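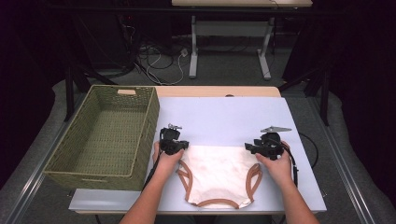 4. Showing the robot how to fold

4.1 Why I stopped driving the arms

I started this project convinced that remote control was the way to go. We had two arms at Dakovstead, a decent pair of leader handles, and Svetozár Bartoš had already spent most of January getting the delay down to something a person could live with. So I sat down and folded baby clothes through the robot, one after another, and by the end of the first session I had a stiff neck and a small pile of very sad laundry.

Towels had gone fine, and that fooled me for a while. You can be clumsy with a towel. A baby bodysuit is a different animal: it's small enough that both jaws are working within a hand's width of each other, the leg openings want to curl, and if you pull one side a touch harder than the other the whole thing skews and you have to lay it out again. Through the leader handles I couldn't feel any of that. I'd close the jaws, lift, and find out from the video feed that I had caught both layers (or neither, or the edge of the board).

The other option was to take the grippers off the robot, so to speak, and hold them ourselves. Li-hua Lu had built a hand-held pair for an earlier project on bag packing, and the idea was simple enough to try straight away. You hold one in each hand, you do the folding with the jaws and never with your fingers, and the robot later gets the recordings to learn from. Figure 3 shows the work at hand on one of the cream bodysuits, with the jaws over its two top corners and the olive-green basket off to the left.

Figure 3. Folding by hand with the paired grippers. The bodysuit lies on the pale board with its leg openings on the left and right sides.

I should say that the paired grippers felt odd to begin with. You want to use your fingertips so badly! Nermina Dimitriou, who had never folded anything with a tool before, needed a good few tries before she stopped reaching out with her little finger to flatten a corner. We threw those recordings away. After that she was quicker than any of us, and a lot of what I say below about tidy folding comes from watching her.

4.2 The task, as we gave it to people

We kept the instructions short and read them out at the start of every session:

Lay the garment flat on the board, leg openings towards you.
Bring both grippers over the top corners and wait for the tone.
Fold, using the jaws only.
Put the folded garment in the basket on your left.
Bring both grippers back over the middle of the board and hold still until the second tone.

The wait before the tone looks fussy, but it turned out to be one of the more useful things we did. In our pilot everybody started moving at a different point, some while they were still breathing in, as it were, and the first second of each recording was a mess of little adjustments. With a fixed waiting pose the policy has a clean place to begin from, and at test time we can put the real arms into more or less the same pose and let go.

We said nothing on how to fold. I went back and forth on this with Manouchehr Zamani, who would have liked one prescribed fold for everyone, and he had a point, as section 6 will show. I wanted to see what people did when left alone. Mostly they brought the top down towards the legs and then tucked the sides in. Faizal Mandagi did sides first, every single time, and wouldn't be talked out of it.

The garments were plain bodysuits with a contrasting binding in tan-brown, laid on a pale lavender-grey board. I picked the pairing after a wasted afternoon with white cotton on a white worktop, where even I had trouble finding the hem in the recordings. With the binding you can pick out the leg openings at a glance, and so, I hoped, could the network. Whether it leans on that colour too much is a fair question and I come back to it in section 7.

4.3 Cables, elbows and other annoyances

Both grippers are wired. I'd have loved to go wireless, but on the Clodberg radio link we tried first, the left and right streams drifted apart over a long session, and for two-handed work that drift is poison. If the left jaw closes slightly before the right one in the data but they closed together in life, the policy learns to tug. We went back to cables and the problem went away.

Cables bring their own trouble, of course. They drag across the board, they nudge the cloth, and every so often one of them ends up under the garment and gets folded into it. We asked people to let the left cable follow the forearm and to keep the right one looping out to the side, well clear of the cloth. It worked well enough for right-handers. Li-hua, being left-handed, kept sweeping her cable over the basket and eventually routed it her own way.

Then there are the elbows. A person folding at a table leans in, and a person leaning in can put the jaws in places and at angles that our arms can't reach. I didn't check for this at first and paid for it later, when a chunk of the early recordings turned out to be impossible to replay. Svetozár wrote a small check that runs the jaw path through the arm model after each fold and plays a low buzz if any part of it is out of reach. People hated the buzz. They also learned very quickly to keep their wrists lower, and the number of unusable folds dropped within a session or two.

4.4 How much we collected

Over the whole campaign we recorded 4,000 folds with the hand-held grippers, split between Dakovstead and the second room at Galbridge. After taking out the ones with fingers in them, trapped cables, failed reach checks and garments that missed the basket, 3,054 were left, and those are what I mean by "the hand set" from here on.

For comparison we also kept 900 folds done by remote control. I'd have liked the two sets to be the same size, but the remote ones took so much longer, and were so much more tiring, that I couldn't in good conscience ask for more. To keep things fair, each head-to-head test in section 5 uses a random draw of 900 from the hand set, and I only bring in the full hand set when I want to see what extra data buys us.

Everything was stored with the Corrigan logger, which writes the head view, the two jaw openings and the two gripper poses against one clock. We changed nothing in it apart from a marker for the two tones.

4.5 What the two kinds of data look like side by side

Before training anything I spent a while just playing recordings back, and I'd recommend it to anyone starting out. The remote folds are full of pauses. You can see the operator stop above the cloth, creep down, stop again, close, and wait to find out what happened. The hand folds flow. Both sides move together, the cloth is kept under a little tension, and when a corner slips people catch it again without much fuss.

That last bit matters to me more than the speed. In the remote set a slipped corner nearly always led to letting go and starting over, so the policy trained on it hardly ever saw a proper recovery. In the hand set there are plenty, and I left them in on purpose, even where the final fold was a bit wonky. Manouchehr labelled the wonky ones so that they can be taken out again, and section 5.3 compares training with and without them.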